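Felley Room Inventory
Data card, version 4

Summary

Felley is a list of furniture, tableware and small household items kept in shared indoor workspaces, with notes on how each item is placed and put back. It holds 800 entries. Of these, 233 concern tables and what stands on them; the others cover seating, shelving and floor items. Maintainer: Jelle Van Hecke.

Contents

Each entry has 5 fields: item, room, support, neighbors and note. "Support" is the surface that carries the item, such as a floor, table or shelf. A tablecloth gets its own entry, with the table as its support. Items on the cloth list the cloth as support – the table is then found through the cloth's entry.

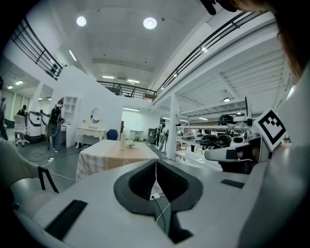 Flowers are entered as one item per cluster, whatever the number of stems. Bottles are entered by color and relative height, and the contents are left blank unless a label can be read. Chairs are split into two types, fixed legs and casters, and a chair on casters has no home position. Power strips and cables count as floor items. Open shelving is one entry per unit, and the objects on it point back to that unit.

Files

items.csv – all entries
rooms.csv – room names and ceiling type
sekard_map.csv – older Sekard item names matched to current ones

Known issues

Cloth patterns were typed in freely until version 3, so "check" and "checkered" both occur. Entries imported from Prosura have no neighbors field. Mezzanine levels are listed under the room below them.

Changes

Version 4 adds the caster type and removes duplicate shelf entries.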